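February 27, 2021
Priya Begay, Kenji Lindgren, Jolene Ormsby

3. Construction of the Workcell

3.1 Setting and constraints

The workcell was built in the Keltmont shared workshop, a members' space in which benches are assigned by the month and no equipment may be fixed to the floor or the walls. These rules shaped the design more than any question of performance did. The cell had to stand on its own frame, pass through a standard interior door, and be returned to service by two people after a move. Total spending on parts was limited to 3000 dollars, including the arms, the frame, and the power supplies. Labor was not counted.

3.2 Frame and arm mounting

Both arms are carried on a single black mounting plate bolted to an aluminum extrusion rail along the front of the cell (Figure 4). An earlier version, completed in November, used a separate plate for each arm. Each plate could be removed quickly, but the distance between the two bases changed slightly whenever one was taken off, and the calibration between the arms had to be repeated. With the shared plate, the bases are located by the same part and are moved together. The penalty is weight, and servicing one base now requires access to the whole front of the cell.

The work surface is a mottled beige board with raised rims at the left and right and a thin metal strip at the back. Pale walls enclose it on three sides. The walls were added at the request of the workshop, whose other members use the neighboring benches, and they also give a plain background for the overhead view. Their color was chosen from paint already on hand.

3.3 Cable routing

Cable routing took more time than any other part of the build. The first harness followed the links closely and pulled at the wrist connector when the forearm was fully extended. In the present arrangement a purple cable runs outside each arm in open loops, with slack left above the wrist. Ties are placed along the white segments only, so that the joints remain free. The loops do take up space. On the right arm in particular, the widest loop passes beyond the shoulder toward the wall, and the motion planner treats this region as occupied.

3.4 Two-arm handling of thin sheet

The cell was first tried on a task drawn from the workshop's own needs: holding and separating light card and thin metallic sheet. A part of this kind is difficult for one gripper, as the sheet bends when the card is pushed. The part is placed at the center of the table, and the two grippers approach from opposite sides with their jaws directed inward. A session consists of 20 attempts, after which the mounting bolts are checked and the joint zero positions are recorded. Attempts in which either arm stops on a current limit are logged separately and are not repeated within the same session.

Emmett Whitlock prepared the joint logs used in the next section, and Sadia Kakakhel reviewed the limits set for the wrist motors.
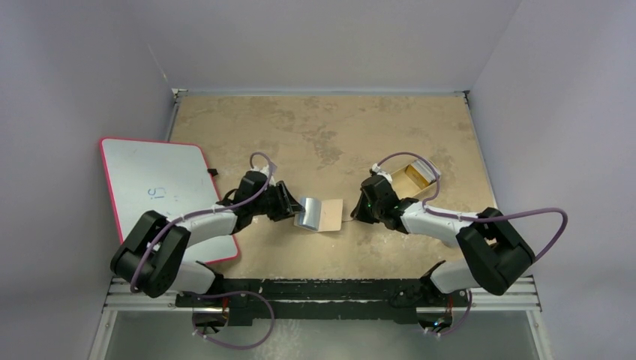
Figure 4. The two arms on the shared mounting plate, with a card and curved metallic sheet between the grippers.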